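Sorcombe Holiday Units — Kitchen Guide
Section 8: Hand-washing food containers and bottles
19 January 2025
By Floarea Pascu

Use this section for plastic containers and anything else marked "hand wash" on the cupboard list. Plates, glasses and cutlery go in the dishwasher (see Section 2).

Before you start

1. Lay a waffle cloth flat on the table and smooth out any folds. The cloth catches drips and stops the containers sliding.
2. Stand the bottles at the back of the cloth with their caps closed.
3. Put the sponge beside them, scouring side up.
4. Scrape leftovers into the green caddy. Do not rinse them down the sink — the trap under the unit is narrow and blocks easily.

Washing

5. Fill the basin with warm water to the line. Add one squirt of dishwashing liquid.
6. Wash the container with the yellow side of the sponge. Go around the inside corners and under the rim, where grease collects.
7. Rinse under the cold tap and shake off the water.
8. Set the container on the cloth, open side up, and check it from above. With clear plastic, any film left on the base will show against the weave of the cloth. If you see film, repeat step 6.
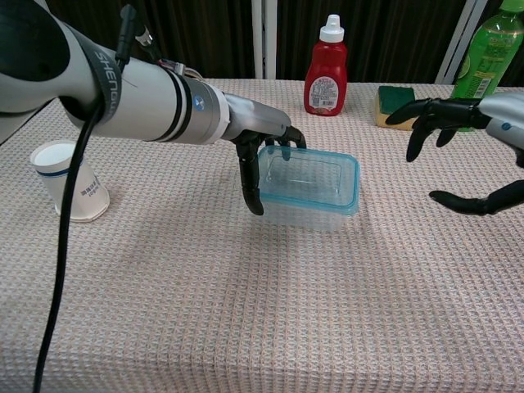
Fig. 8. Clear container with light blue rim on the waffle cloth, bottles and sponge behind.

9. Dry the container with a tea towel and leave it open for an hour before putting the lid on.
10. Paper cups are for guests' cold drinks. Keep clean ones upside down on the cloth and put used ones in the bin.

CAUTION: Do not use the green side of the sponge on clear plastic. It leaves fine scratches that hold stains and can't be polished out.

CAUTION: Keep cleaning products away from sauce bottles. Read the label before you squeeze anything into food or into the basin.

Notes

Containers stained by tomato or curry can be soaked overnight. Use 200 mL of white vinegar in a full basin, then wash as normal. If the colour hasn't lifted by morning, leave it. It does no harm.

The 590 mL containers stack two high in the fridge. Any higher and they catch on the shelf above.

Replacement lids are in the hall cupboard, in the box marked Zudberg. If the size you need has run out, leave a note for Konrad Kołodziej at the front desk.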